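4.2 What the front of a can says

Claims on soft drink packaging are usually studied as sentences. A sentence is lifted off the label, typed into a questionnaire and shown to people who then say whether they believe it. We doubt that this tells us much about cans. A can is round, it stands among other cans, and the words on it compete with a logo, a flavour name and a good deal of colour.
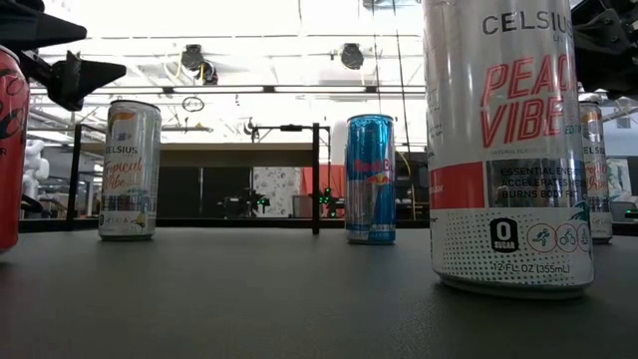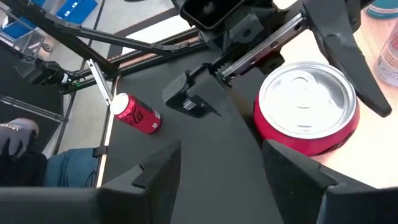 Figure 2. Drink cans on the dark tabletop.

Barbieri's earlier survey for Firnar reported that shoppers "take in" health wording at the shelf. The evidence was 3,752 completed forms, a large number, but every form printed the wording flat, in black type, with nothing beside it. Phrases such as "accelerates metabolism" and "burns body fat" are easy to take in under those conditions. On a can, the same words sit in a block below the flavour name and run off round the curve, so that a person has to turn the can to finish reading. We see no reason to assume that people do.

The flavour name is another matter. "Peach Vibe" and "Tropical Vibe" say very little about what is in the drink, yet they are set in lettering far larger than any of the claims. If asked later what the can said, a shopper may well give the flavour and stop there. The survey would count this as a failure of recall. It could as easily be called a fair account of what the label puts first.

Badges deserve more caution than they have had. Després treats a mark such as "0 Sugar" as equal in weight to a full sentence, and the Rollus coding scheme follows suit. Neither offers a test. A badge can be read at a glance, which a sentence cannot, but it also says less, and the small pictures of runners and cyclists near it say something that no coder has yet agreed how to score. Idris Yorath (personal communication) suggests scoring them as claims about use. We tried this on 17 labels and our two coders fell out over most of them.

Then there is the familiar brand. For a cola, the name in script may be the only thing a buyer looks for, and the Grultport interviews contain long stretches in which people talk about colour and never mention a word of print. It would be unwise to read these as proof that wording has no effect – the interviewers did not ask about it until the end. We therefore leave the question open here and return to the order of questions in section 5, where the sample of 2,000 is also described.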